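Quick one tonight, the numbers are due Thursday-ish and I still have the spreadsheet open in the other window. Several people asked how we're planning next year's hardware money at Lodthorpe, so. Budget post.

Short version: we asked for two new hands, we're probably getting one, and most of what I thought I knew about pricing a robot hand was wrong.

Background for anyone new. We do household tasks. Cups, bins, drawers, dishes in the sink. One arm setup, a multi-fingered hand on the end, and a kitchen to do it in. The budget year closes in March and whatever isn't committed by then goes back in the pot. I've lost money that way once already. Not again.

So first the hand. Flivance quoted 3556 for their mid-range one, which sounded great till I read page two. That's the hand. Just the hand. Adapter plate is extra. Cable set is extra. The fingertip covers are a consumable and they want 990 for a pack, and going by how fast we got through the last lot I'd want two packs in the cupboard before I even switched the thing on. Add it up and the "cheap" hand is 5536 before the adapter, shipping or anybody's time.

Kruger is dearer up front but the quote has everything in it, including the cables. Lead time is awful though. I asked if the lead time was from order or from payment and got a very long email that didnt answer it.

Things I now ask every vendor, in the first email:

- is the cable in the price
- what wears out and what does it cost
- who pays shipping on a repair
- can I buy one finger or do I have to buy the whole hand
- lead time counted from WHAT

The finger one matters most to me. Fingers are what we break. Irkix will sell them singly and that alone moved them up my list, even with the clunky software. I can live with clunky software. I can't live with a dead hand for six weeks while a box sits in customs.
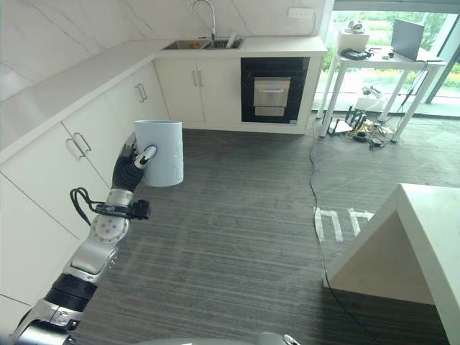
*Cup or bin in hand, kitchen side of the room.*

Lifting a cup is pretty much our bread and butter, and it's the job I price everything against. If a hand can do light plastic containers all day without somebody babysitting it, fine, I'll look at the quote. If the vendor's demo is a rubber ball on a desk, I ask for a different demo. Two of the three sent one. The third sent me the rubber ball again from another angle.

OK, the boring lines. These are what sink a budget, every year:

**Cables.** I put down 1000 and it will not be enough. Long ones, spare ones, the odd connector that only one company on earth makes. Last year I had cables under "misc" and misc was gone by summer. Own line now.

**Network.** Our router is on the floor under the table. It works. I'd like it on a shelf. A shelf is not expensive and yet it has been on three budgets and come off three times.

**Floor tape, cups, bins, sponges.** Petty cash stuff, but it needs a line or I end up buying it myself and forgetting the reciept. Get the cups in bulk, same model. Changing cups halfway through a set of runs is a pain.

**Spares.** Should be a percentage of the hardware. I had it at zero two years ago, to make the total look nice. Don't do that.

**Time.** Mounting, calibrating, redoing all the stuff that used to work with the old hand. I budget two weeks per hand. Finance would like that to be zero weeks as well.

Where I've landed, for now – one Irkix hand, spare fingers in the same order, 1000 for cables, and the second hand pushed to the following year as a named line so it can't quietly vanish. Kruger stays on the list if they ever answer the lead time question. Flivance I'd go back to if the covers came down in price, the hand itself seemed decent.

Still undecided on the service contract. Feels like a lot for a phone number. But then the last time something in the wrist went we spent ages on forums, so maybe a phone number is worth it? If you've had one with any of these three and used it, comments are open, tell me how long they took to pick up.

Right, back to the spreadsheet. Column F is adding up wrong and I think it's been wrong since the draft I already sent.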